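4. Setting up your Hivimgate water softener

4.1 Before you believe the box

The carton says the unit can be fitted in an afternoon by anyone with a spanner. That depends a good deal on your pipes. If the stopcock turns freely, the drain is close by and the floor is level, then yes, an afternoon. If your stopcock was last touched when the house was built, ring a plumber before you start and leave this section for them.

The carton also promises softer skin and brighter laundry. We sell the thing and we would still ask you not to buy it for your skin. What a softener does is take hardness out of the water, so you get less scale in the kettle, the boiler and the shower head. Judge it on that.

4.2 Choosing the spot

1. Find the place where the mains comes into the house. The softener goes after the stopcock and after the branch to the kitchen drinking tap. Leave that tap on hard water.

2. Check that you have a drain lower than the overflow outlet on the back of the cabinet. The overflow runs by gravity and will not climb.

3. Check the floor. A full salt cabinet is heavy, and thin boards over a wide gap will sag. Tile or concrete is best. If the floor slopes, pack the feet until a spirit level on the lid reads true in both directions.
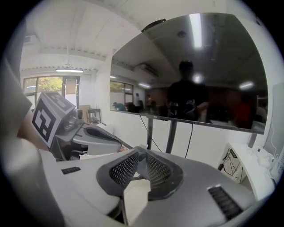 4. Leave enough room above the lid to tip in a bag of salt. People forget this and end up using a jug.

CAUTION: Do not put the unit in an unheated shed or porch. Lagging is often suggested as a cure for frost. It slows freezing down and does not stop it, and a split resin tank is not covered by the guarantee.

4.3 Plumbing in

5. Shut the stopcock and open the lowest cold tap until it stops running.

6. Fit the bypass valve first, with the arrows pointing the way the water flows. The arrows are moulded into the plastic and are hard to read in a dim cupboard. Use a torch.

7. Join the hoses hand tight, then a quarter turn with the spanner. More force does not make a better seal. Most of the leaks we are called out to come from a washer that has been crushed.

8. Push the drain hose on to its spigot and close the clip. Leave an air gap at the other end, where the hose meets the waste pipe.

9. With the bypass still closed to the softener, open the stopcock slowly. Look at every joint with a dry piece of kitchen paper. Wait 20 minutes and look again.

Note: Some fitters like to wrap tape round the hose threads as well. The washer does the sealing, and tape can stop the nut from seating. If yours insists, ask him to show you where it says so in the instructions.

4.4 Setting the hardness

10. Dip the test strip in cold water from the kitchen tap and shake it once. Match the colour to the chart after the time printed on the packet. Treat the result as a fair guess. The colours are close together and look different under a yellow bulb, so stand by a window.

11. Compare your reading with the figure on your water company's website. If the two are far apart, use the website for now and do the second strip another day.

12. Hold down SET until the number blinks, then press the arrow keys to reach your figure. Older leaflets tell you to add a bit "to be safe". Please don't. It wastes salt and water and you will not notice the difference.

13. Set the clock. The unit cleans itself at 2 in the morning unless told otherwise. It will not put itself right when the clocks change in October, whatever the shop may have said about a smart timer.

4.5 Salt

14. Pour in one bag of tablet salt and close the lid. You do not need to fill the cabinet to the top. A smaller heap is less likely to set into a crust.

15. Turn the bypass to SERVICE and start a manual clean by pressing REGEN twice. Expect gurgling. The first clean takes roughly 29 minutes.

16. Run a cold tap fed by the softener until any cloudiness has gone.

Note: Block salt, rock salt and dishwasher salt will not do. The Kastar and Lindemann tablets both work in this cabinet. We have tried the dearer bags sold as "resin safe" and could find no benefit.

4.6 If it does not seem to work

Test the softened water before you blame the machine. If the strip still shows hard, look at the bypass, which is very often half turned. After that check the salt for a crust by pushing a broom handle gently down through it. If neither is the cause, ring the Bukgate service desk and ask for Salim Sang or Hartmut Diekmann. Have the serial number from inside the lid ready, along with both test strips if you kept them.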